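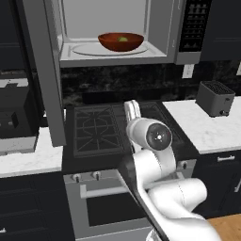 Zultport, 2022-03-19 - Olex today published the results of its first side-by-side trial of robot grippers and arm controllers for kitchen work, and the company is asking customers not to read too much into them. The trial was run entirely in simulation, using two grippers, the Destano and the Hutchins, on the same model arm. Every run took place in a rendered kitchen with a gas stove, a toaster on the counter and a microwave mounted high above the burners. The microwave tasks used a reddish-brown bowl on the turntable, with the door hanging open to the left and reaching almost down to counter height. That door takes up a lot of the space an arm would like to use, and it caused more trouble than either gripper did.

Olex ran 1,481 attempts in total. The Destano gripper finished 78 percent of its runs on the easiest task, which was closing the open microwave door. On the hardest, taking the bowl out and setting it on the counter without tipping it, the same gripper finished 49 percent. The Hutchins gripper came within a few points on both. Olex does not consider the gap large enough to name a winner and will not be naming one.

The company had expected a clearer answer. Both grippers have been sold on the strength of their fingertips, and in these runs the fingertips mattered very little. Most failed attempts ended before the fingers touched anything, usually when the wrist ran out of room between the door and the front of the microwave. Swapping the controller changed the results more than swapping the gripper. The slower of the two controllers did better on every task except the door, where it sometimes gave up halfway.

"We have read plenty of announcements in this field that put one big percentage in the headline," Olex said in a statement. "A percentage from a simulator tells you how the arm did in the simulator. Our bowl never gets greasy and our turntable never sticks. We would be surprised if the 49 held up in a real kitchen, and we have not tested it in one."

Tests on hardware are planned for July at the Zultport workshop. Olex will publish those numbers whether or not they match, along with the settings used for both controllers. Neither gripper has been approved for any Olex product, and no prices are being announced.

Sign up for our newsletter and get news like this in your inbox. You can unsubscribe at any time.

Home | News | Products | Support | Contact

Comments (3)

gearbox_dad
So 4,000 words of marketing from everyone else and one company says it's a tie. Fine by me. Did the runs where the controller gave up count as failures?

mlt_kitchens
I install over-the-range microwaves for a living. The door is a pain for people too. Would like to see this with the microwave down on the counter.

R2Dough
Still just a simulator. Wake me up in July.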